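We use cookies to improve your experience on this site. Accept | Manage preferences

Re: sorting bins, again
From: Corina Toma
To: the list

Adalberto Trindade wrote:
> Is everybody still dumping the small stuff in one big bin before
> sorting it? I've got 38 odds and ends from the Jillach box and my
> back is killing me. Dividers, yes or no?

Hi Adalberto, hi all,

No dividers for me! I tried the cardboard ones in November and they drove me nuts (Bianca still has them if you want them, bring a bag). I just tip everything into a big gray open bin and put that up on the wood table, so there's no bending over. Much kinder on the back, and you can walk all the way around it.

What I do is keep it to a few things at a time. The soft fuzzy stuff hides anything little, so if you fill the bin up you'll be digging all afternoon.
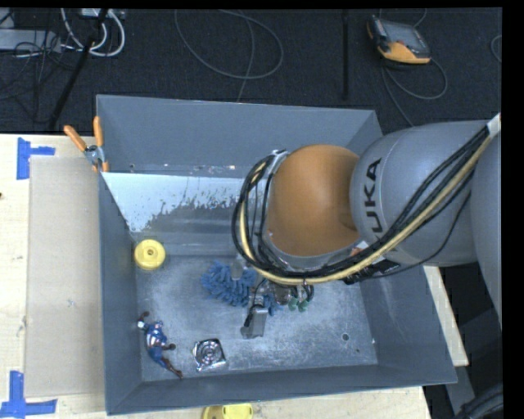
Blue is great for this, by the way, because it shows up so well against the gray. I'd pull the big fluffy pieces first and leave the small hard things for last. Tudor does it the other way around and we've been arguing over it for 2 years, so try both and tell me I'm right.

Oh, and does anyone have a spare lid for the Vetum tub? Mine cracked.

Corina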